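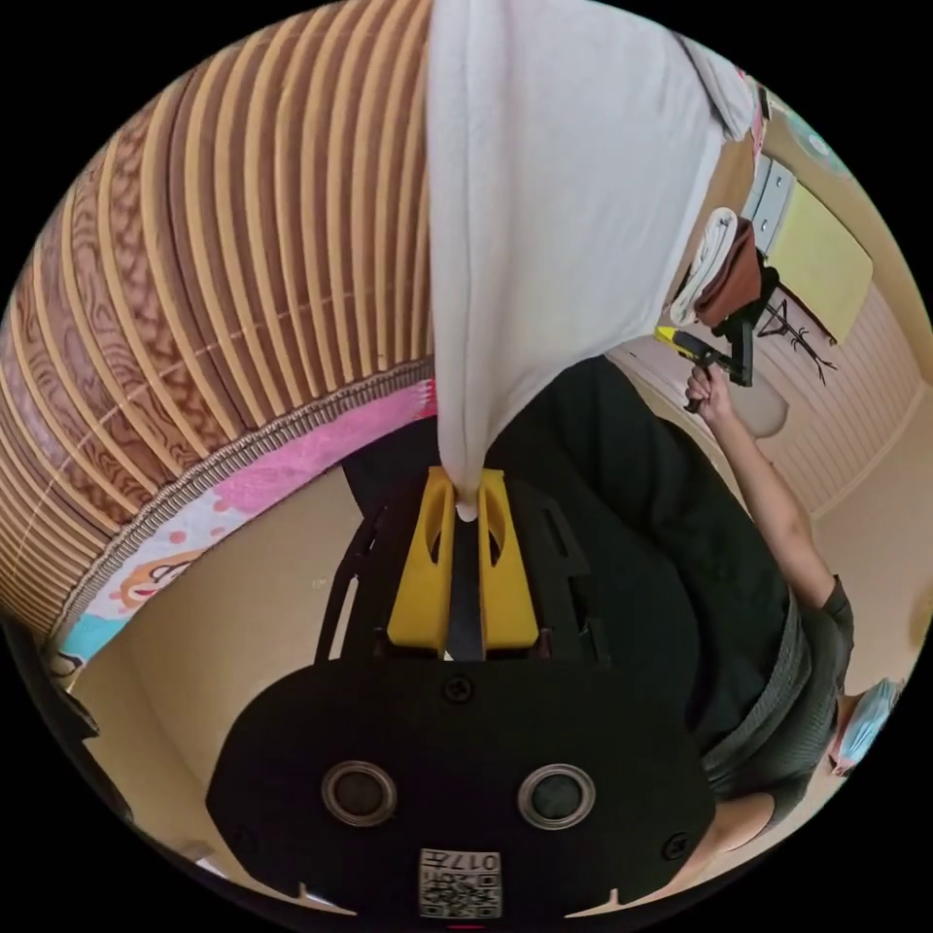 How many examples does a system need before it can fold a towel? For our first training round we have set the number at 2000, all of them made by hand and all with the same kind of task.

## Ullimum: collecting at home

In May our group at Clovside started to collect folding examples in ordinary bedrooms. A person holds one gripper in each hand and does the work slowly, from the first grasp until the cloth lies flat. The recordings go to Ryszard Adamczyk, who cuts them into single attempts and removes those with a lost signal. Until now he has kept 1684.

Towels are the main material, and the bed serves as the table. A bed is softer than the laboratory bench, so the fingers must come in at a lower angle.
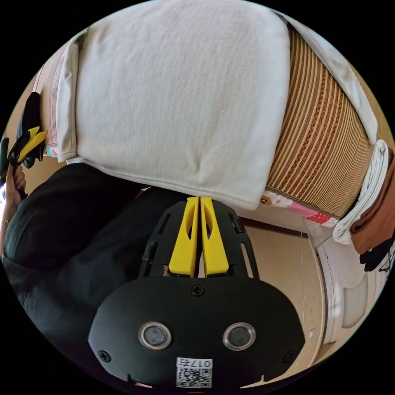 Innes Hepburn wrote to us that we should keep the failed grasps too, with a clear mark on them, and that a system which has only seen good folds will not know what to do when a corner slips away.

We discussed this letter for a long time and changed our rule. A slipped corner now stays in the set if the person picks it up again in the same attempt. If the person stops and starts from the beginning, we count two attempts, and the first one receives

the label "open end".

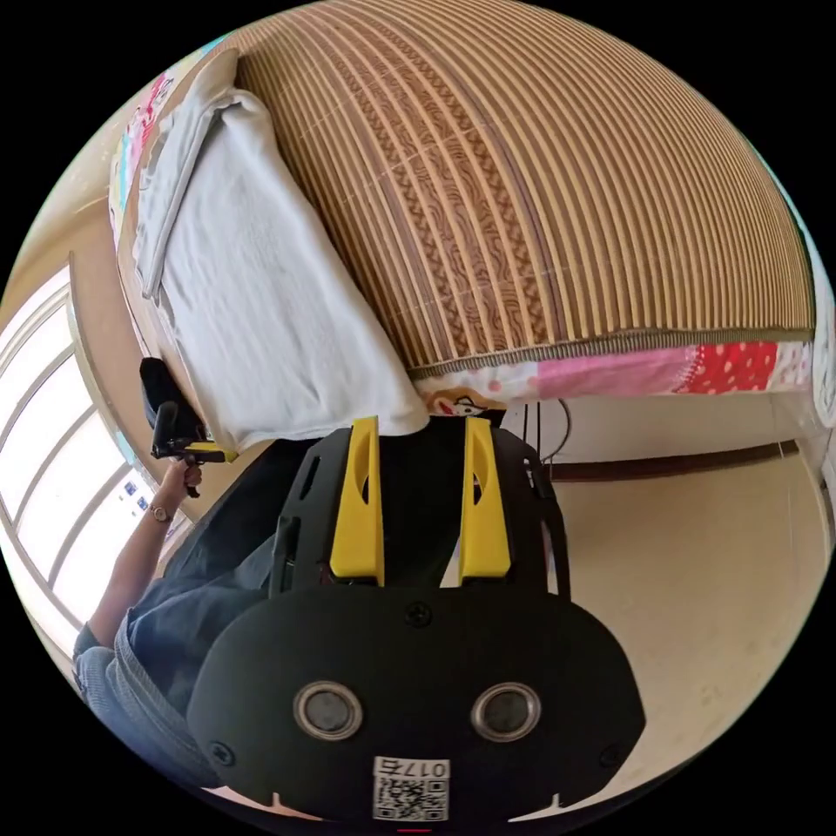
The labels are written the same evening, while the person still remembers what was difficult. We have 19 of them at present, and I think a few could be joined together. "Edge under" and "edge hidden", for example, are used for almost the same thing.

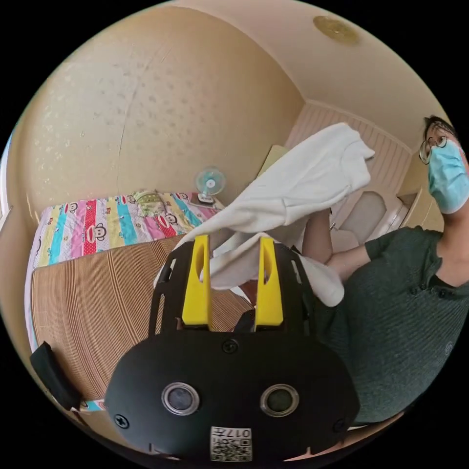 For the next round we want more left-handed people and thicker cloth. The list of tasks will stay open until the label names are settled.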